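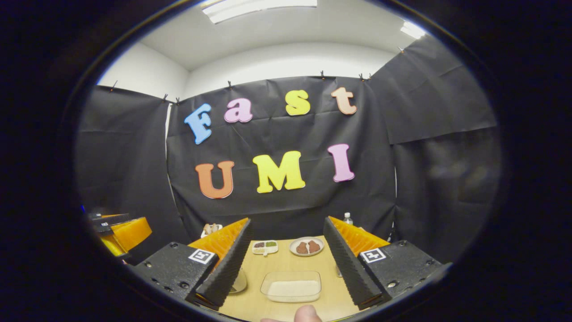 Kjell Engebretsen asked on the issue tracker whether the spelling column keeps the writer's own capitals or cleans them up. It keeps them. Nothing in the spelling column has been corrected, and a mix of capitals and small letters inside one word is left the way it was written. The cleaned form is in the next column, plain. Please read the section on columns before opening another issue on this.

Leltedthorpe Shop Signs and Notices

Data card, version 2

Summary

A text collection of 428 handmade signs and notices from the town of Leltedthorpe: shop windows, market stalls, church hall doors, lost cat posters, school fair banners. Each entry is a transcription with a few notes on lettering and layout. The photographs the transcriptions were made from are not part of the release.

Files

signs.csv has one row per sign
streets.csv has street names and the short codes used in signs.csv
letters.csv has letter notes for the 110 signs that were studied in detail
CHANGES.txt

All files are UTF-8 with commas as separators. Line breaks inside a sign are written as a slash with a space on each side. If the sign itself has a slash, it is doubled.

Columns in signs.csv

id: a number, not reused when a row is dropped
street: code, see streets.csv
spelling: the text as written, with errors, odd capitals and missing apostrophes kept
plain: the same text in lower case with standard spelling
rows: how many lines of text the sign has
method: pen, brush, chalk, cut, stencil, mixed
color: one or many
baseline: straight, sloped, uneven
note: free text, often empty

"Cut" covers any letter made as a separate piece and fixed to a backing, whatever the material. Version 1 had separate values for paper, felt, foam and card, but the two people coding disagreed too often for those to be of use. They were merged.

"Uneven" means at least one letter sits clearly higher or lower than its neighbors. A single tilted letter on a level line is still "straight", with the tilt given in the note.

How it was collected

Helmi Manninen walked the same route through the town center every July and wrote down what was up. Signs on side streets were added when somebody sent them in. Printed signs were skipped, as were chain stores. Phone numbers and surnames on lost pet posters and cards for odd jobs are replaced with NUM and NAME in both text columns.

Coding was done twice for every row. Where the two codings differed, Manninen made the final call and the row has "adj" in the note.

Known problems

The market square is overrepresented. The stalls change their signs weekly and the side streets hardly ever do.

Chalk signs are often partly rubbed out. Unreadable stretches are marked with three dots, with no guess at the length.

The rows marked "mixed" need another pass. Some are a brush heading with pen underneath, and some are one word made in two ways. The column does not tell these apart.

Eight signs are in languages other than English. Their plain column is empty.

Use

Fine for work on spelling, informal writing, and layout in hand lettering. Too small and too local for training a text recognizer, and it has no images to train on anyway. Please don't use it to say anything about how well people in the town can spell.

License and citation

CC BY 4.0. Cite as: Manninen, H. and Engebretsen, K., Leltedthorpe Shop Signs and Notices, version 2, December 2021.

Corrections are welcome through the tracker. Give the id and the column.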